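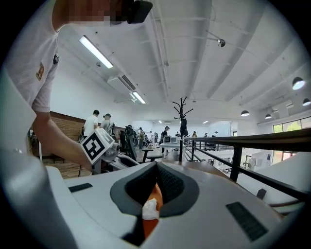

Pesa demasiado para llevarla de puerta en puerta y en la mesa del mercadillo se queda corta, nos escriben sobre la hucha de colecta Sarna 84, y en lo primero hay poco que discutir.

Hucha de colecta Sarna 84
Fabricante: Pornent
Distribuye: Jimadton
Ficha revisada el 10/08/2019

Pornent la presenta como "la solución definitiva para entidades benéficas". Es una caja con ranura, cerradura y un asa. Lo de definitiva lo dejamos a cuenta del catálogo.

Capacidad anunciada: 1000 monedas. No se indica de qué valor, y con piezas de dos euros la cifra nos parece optimista. Calcule bastante menos si además espera billetes, que entran doblados y ocupan lo suyo.

Precintos: 13 por caja, numerados. Para una campaña de Navidad con recogida semanal llegan justos. Los recambios se venden aparte y el precio no figura en la web del fabricante, habrá que preguntarlo.

Llaves: 2, iguales. Si su asociación exige que la hucha se abra con dos personas delante, la cerradura no le va a obligar a ello, porque cualquiera de las dos llaves basta.

Altura: 84 cm con el pie montado, de ahí el nombre. Sin el pie cabe en un mostrador.

Garantía: cubre la cerradura y el asa. La ranura queda excluida, detalle curioso en una hucha.

¿Compensa frente a la Robles? Depende de dónde vaya a estar. La Robles es más ligera y no trae pie. Para un local fijo, una tienda solidaria o la entrada de una parroquia, la Sarna aguanta mejor los empujones. Para una cuestación en la calle no la compraríamos.

El folleto asegura también que "aumenta los donativos". Pedimos los datos a Pornent y seguimos esperándolos.

Entrega en agosto: solo pedidos ya confirmados. Rotulación con el logotipo de la entidad, bajo presupuesto. No se admiten devoluciones de unidades rotuladas.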